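Folding and Storing Padded Outerwear: Speaker Notes

Hultska Textile Care Evening, session 2

Opening

Start without slides. Ask who has a padded jacket in a closet right now, and how it got in there. Most answers will be "on a hanger" or "stuffed on the shelf." Both are fine for a week. Tonight covers the other case, the jacket going away from spring until October.

State the scope early. Quilted jackets with light fill only. No leather, no waxed cotton, no wool coats. Those are covered in the Hendus handout at the back of the room.

Why fill shifts

Keep this short. The stitched lines divide the shell into channels, and each channel holds its own share of fill. Stitching limits how far the fill can travel but does not stop it from clumping inside a channel. Long compression at a fold makes the clumping worse.

Point to the difference between the flat panels and the bunched end. Same garment, same shell, but where the teal fabric is folded over on itself the channels stack into thick rolls. A fold like that is harmless for an hour on a bed. Left for a season, it becomes a permanent crease line.

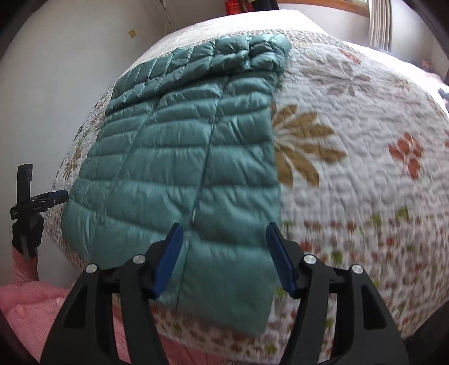
Surface

A bed is the best surface most people own. A table is usually too narrow for the sleeves, and a floor is a floor. Leave the bedspread on. A quilted one has some grip, so the slippery shell is less likely to slide while you work.

Clear the bed first. Brush the bedspread with your hand for crumbs and pins. The Hurkley care sheet says to put down a clean sheet as well — optional in my view, unless there are pets in the house.

Laying out

Front side up, collar toward the far side of the bed, sleeves out to the left and right. Run the front zipper straight before doing anything else. On a soft shell it will bow a little, as it does on the teal jacket, and a small curve is acceptable. A large one means the back panel is bunched underneath.

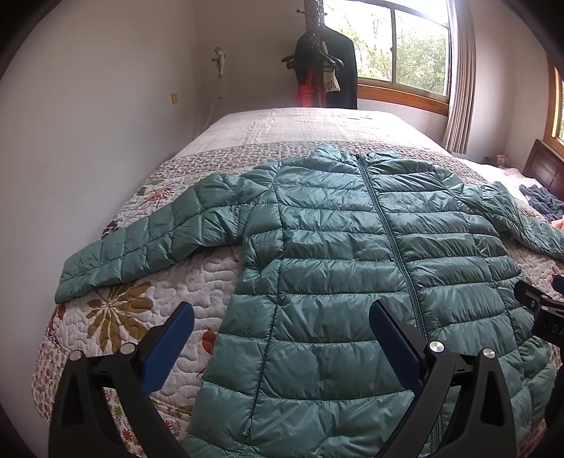 Check the pockets at this stage. A slanted zippered pocket holds coins and tissues in its lowest corner, and a hard object there will press into the fill for months. Open it, empty it, close it again. Make sure the pull lies flat along the seam.

Then pat from the collar down with open hands. Do not press. If a channel feels thin at one end, work the fill across with your fingertips from the outside.

The fold

Sleeves in across the front, one over the other. Sides in by a hand's width. Then fold loosely from the hem in 2 turns, never a tight roll. Demonstrate this slowly, then once more at normal speed. Allow 5 minutes.

Storage

Breathable cotton bag, top shelf, nothing on top of it. The Intarasuk bags are on the side table for people to handle. Vacuum bags will come up in questions. Answer: good for a move, poor for a season.

Questions, then collect the sign-in sheet before people leave.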